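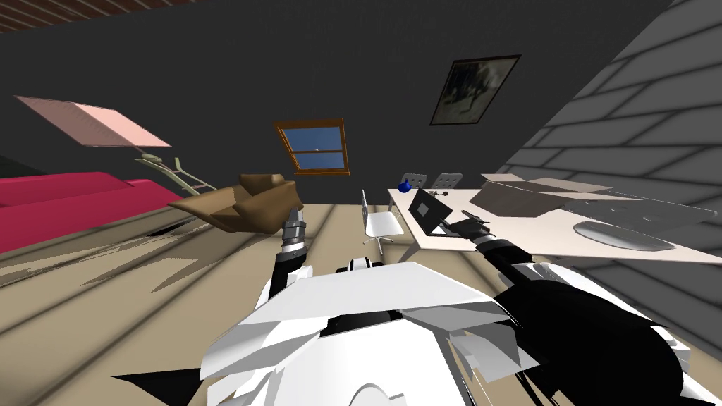 **How often does a robot's gripper need to be checked?**

The Gedwood team checks each gripper after every 100 grips, and gives it a full service in November.

## Looking after a gripper

A gripper is the part of a robot that holds things. At the Duvport Learning Centre, the robot is called Amon. Its grippers are cared for in this order:

1. The power is switched off. Staff then wait 2 minutes.
2. The fingers are wiped with a soft, dry cloth.
3. Each screw is checked and tightened if it has come loose.
4. The fingers are opened and closed 30 times at slow speed.
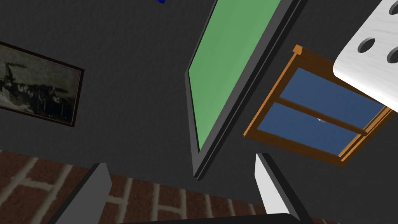
*A gripper with its two fingers open. A green board hangs on the grey wall.*

Finger pads wear down, much like the soles of shoes. They are replaced after 3,000 grips, and the new pads must match in colour and thickness. Children may watch from behind the yellow line. Only trained staff may touch the robot.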